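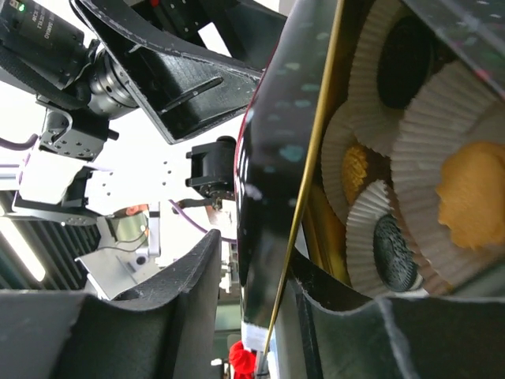
Ornex Small Employer Survey: Data Card

December 2021
Posted by the Firix data team

This package holds the cleaned results of the Ornex survey of small and medium employers. It covers what companies offer their staff and what the staff say about working there. Firix ran the survey, Clasteck hosted the online forms, and Van Hecke checked the scoring. The package is meant for people who write about pay and benefits, run their own staff surveys, or want a plain set of tables to practice on.

If you used the first release, read the section on changes before you load anything. Two column names are different and old scripts will stop on them.

What is in the package

employers.csv – one row per employer. 800 rows.
answers.csv – one row per employer and survey item, with the average answer and the number of people who answered.
comments.csv – 2,000 short written comments, each with one or more topic codes.
items.csv – the wording of each survey item, its section and its scale.
codes.csv – the list of topic codes used in comments.csv.
CHANGES.txt – notes on each release.

All files are UTF-8 with a header row. Fields are separated by commas and text fields are in double quotes. Missing values are left blank. A zero is a real zero.

How the survey was run

There were two parts. The employer part was filled in by one person at each company, usually in the office or personnel department. It asked for headcount, paid leave, health cover, retirement plans, training budget, and whether staff could work from home. The staff part had 42 items and was sent to everyone on the payroll, including part-time staff and people on leave.

Both parts opened in May. Staff got a link by email. Companies where many people had no work email could ask for paper forms, and those were typed in by Firix and marked in the column form_type. Answers from paper forms are slightly more likely to have blanks on the last page.

Employers signed up on their own. They were not drawn at random, and a company that expects a poor result has little reason to join. Treat the averages as a picture of the companies that took part.

Scores

Each staff item uses a five-step scale from "strongly disagree" to "strongly agree." Item averages are on that same scale in answers.csv. The overall score in employers.csv runs from 0 to 100 and is built from six section scores: pay and benefits, managers, daily work, training, communication, and the workplace itself. Each section has the same weight, whatever its number of items.

The workplace section asks about desks, noise, parking, break rooms and cleaning. Companies with no shared office were told to leave it blank. Their overall score uses the other five sections, and the column sections_used shows 5 in place of 6. You may want to keep these companies apart if you compare overall scores.

There is no rank column. Many companies sit so close together that a change in one or two answers would move them several places. You can sort the file yourself, of course, but please don't publish the order as an Ornex ranking.

Main columns in employers.csv

employer_id – a random number. It does not match any number used in the survey system.
size_band – small or medium.
sector – one of twelve broad groups, such as food service, printing, legal, construction or advertising.
region – broad region only. No city or county.
leave_days – paid days off in the first full year, public holidays not counted.
health_plan – none, shared cost, or fully paid.
remote_rule – none, some days, or full time.
form_type – online, paper or mixed.
sections_used – 5 or 6.
score – overall score.

The full list, with the allowed values, is in items.csv under the section name "employer."

Comments

The last staff item was an open box: "What would you change first?" The comments here are a selection. We took out names, job titles held by one person, street names, client names and anything that pointed to a medical matter. Where a word was removed you will see [removed]. Spelling was left as typed.

Two people coded each comment without seeing the other's work. Where they disagreed, a third person decided. The most common disagreement was between "workload" and "staffing," and the line between those two codes is still not very clean. Merge them if your work doesn't need the difference.

comments.csv has no employer_id. It carries sector and size_band only, so comments can't be joined to a single company.

Privacy

No item average is given where fewer than five people answered. Those rows stay in answers.csv with a blank average and a 1 in the column held_back. Sectors with very few companies were folded into "other services."

Please don't try to work out which company a row belongs to. If you come across a row that gives a company away, write to the address in CHANGES.txt and we will fix it in the next release.

Known problems

Some employers counted sick days as paid leave. We corrected the clear cases and marked them in leave_note, but others probably remain.

Training budget was asked per person. A few answers look like totals for the whole company. We left these as they are – filter on training_check if you need a clean column.

The item on weekend work was worded differently on the paper form. The two versions are kept as separate rows in items.csv and should not be averaged together.

Changes since the first release

The column staff_size is now size_band, and the column wfh is now remote_rule. Duplicate paper forms were removed. Section scores were worked out again after Van Hecke found that blank answers in the training section were being read as the middle of the scale. Scores from the first release should not be mixed with these.

Use

You may use, copy and adapt the tables, including in paid work, as long as you name Ornex and Firix as the source and say which release you used. The Ornex name and badge may not be used to suggest that a company has won or been given anything.

Related items

Ornex survey items, printable version
Notes on coding open comments
Clasteck form export: column guide
How section scores are worked out
Sign up for the next survey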